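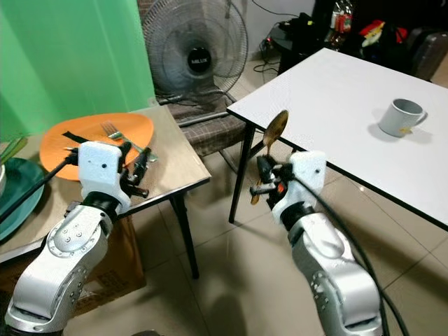

Tableware task, two-arm station: fork on the plate at left, spoon held in the right gripper.

Pumalcombe Tableware Set – Data Card and Rules for Recording

Scope

The Pumalcombe Tableware Set contains teleoperated recordings of a two-arm robot handling plates, bowls, mugs and cutlery at two tables. It is maintained by the Bastimden robotics office. This card sets out the rules under which recordings are made, reviewed and released. It applies to all sites that contribute to the set, including partner sites using the Dillik control software.

Contents

The current release holds 400 episodes. Each episode consists of head camera video, joint positions for both arms, gripper opening values and a written task label. Episodes run up to 50 seconds. Recordings from the first pilot in November used an older label format and are kept in a separate folder, pilot_old. They should not be mixed with the main set for training.

Rules for the work area

1. The floor between the two tables must be clear before the arms are powered on.
2. Cables on the arms must be fastened along the links and checked at the start of each session.
3. No person may enter the reach of either arm while the motors are live. The operator must have a stop button within reach at all times.
4. Background furniture and household items may stay in view. They may not be moved during an episode.
5. Arm speed is limited to 40 percent of the rated maximum for all tasks that involve ceramic or glass items.

Rules for handling

Cutlery is to be gripped by the handle. A spoon or fork must be lifted clear of the plate before it is moved sideways – dragging is recorded as a fault. If an item is dropped, the operator stops, marks the episode as failed and does not try to recover it within the same recording. Failed episodes are kept and labeled "fail". Only episodes with missing video or joint data are deleted.

Task labels

Labels are written in plain English and name the arm, the item and the target, for example "right arm, spoon, to mug". Colors are given only where two items of the same type are present. Labels must describe what was done. Where this differs from what was planned, the plan goes in the notes field.

Review

Every episode is checked by a reviewer who did not operate the arms. Of the episodes in this release, 81 are marked "fail" and remain available under the fail split.

Known limits

Lighting is not controlled and reflections on table tops and tiles vary between sessions. Left-arm tasks are fewer than right-arm tasks. Force data is not included.

Use and changes

The set is released for research use under the Rostami terms, supplied in the file TERMS. Requests for correction should give the episode number and the field concerned.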